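Chapter 3
Who Owns a Picture? Copying, Printing and the Public Domain

When I was in college in Josville, I had a poster over my desk that I loved more than any of my furniture. I'd bought it at Zeter, a little print shop by the bus station, and one evening I noticed a tiny copyright line in the bottom corner. The painter had been dead for well over a century! So who was claiming what, exactly? I asked at the shop the next day and got a shrug, and I've been chewing on that shrug ever since.

Chapter 2 was all about how a work gets protected in the first place. Now we get to the other end of the story - what happens when protection runs out. In many countries that happens a fixed number of years after the author's death, and the number depends on where you are. Mexico gives you a very long wait, a lot of other places a shorter one. Once the time is up, the work is in the public domain, and anybody can print it, sell it, crop it or turn it purple. 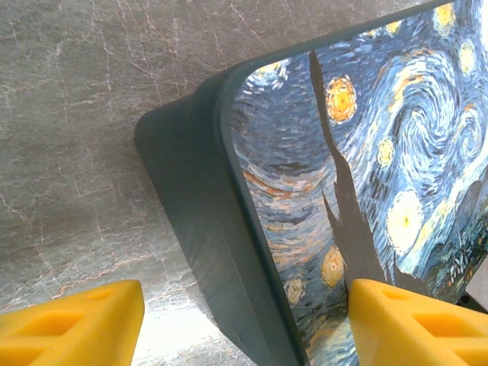
Now, free to use doesn't mean free to get. A museum may own the canvas and charge you to come in and photograph it, or forbid tripods, or sell you a good file for a fee. Those are rules about a building and a contract, and students mix them up with copyright all the time (I did too, for longer than I'd like to admit).

We'll spend a good part of this chapter on the Mendoza file, a practice case I've used in class for years. A small company called Zodgate orders 300 calendars using an old landscape, the printer adds a new border and some lettering, and then a rival copies the whole thing. What can Zodgate complain about? The landscape, no. The border, maybe - and that "maybe" takes us 10 pages.

Before you read on, grab something at home with a painting on it, a mug or a tote bag will do, and look for the small print. Write down what it claims. You'll need it for Exercise 3.1.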